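Notebook, coding room, Fulodbridge
February 10, 2025
Speech archive – second pass on the religion and politics material

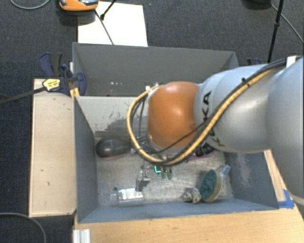 KUKA arm over the grey bin.

Started again from the October transcripts. Samina Chaudhry and I had coded the first set of council speeches separately, and today we compared. We had 428 passages in which a speaker mentions a faith, a church or a mosque. We disagreed on 51 of them, more than I hoped.

Most of the disagreement is in one category, "loyalty". Samina uses it only when the speaker says openly that a religious group cannot be loyal to the country. I used it also when the speaker only suggests it, for example with a question ("and who do they answer to?"). I think her rule is easier to apply but it loses much of what is interesting. Macarena Espinoza proposed to split the code in 2: stated and hinted. We try this from tomorrow. Old codes stay in the column on the left, please do not overwrite them.

Salinas files: the pamphlets are scanned but the text recognition is bad on the folded pages. Graciela Jara corrected up to 209 lines before lunch and then stopped, as her eyes were tired. The word "secular" comes out as "secure" many times. I must search for this before any counting, or we will get a nice result which is only an error.

Long talk with Violeta Painemal about irony. One speaker calls his opponent "the bishop" through a whole debate. Is it about religion? Violeta says no, it is a nickname and he would use "the professor" in the same way. I say yes, the joke works only if the listeners already distrust bishops. Not decided. Marked with a question mark in the sheet.

Ninico crashed two times when I opened the merged file. It works if the comments are hidden first. Graciela Ledesma has the newer version and will check if it is the same there.

To do:
– rewrite the page on "loyalty" in the code book, with both sub-codes
– ask Jundent if we may quote the pamphlets in full or only in part
– speeches with no named speaker: keep them out of the comparison for now
– Samina and I recode the 51 passages, again without looking at each other's sheet

Mail to Jundent sent at the end of the afternoon. The code book page is half written, it is in the shared folder under my initials.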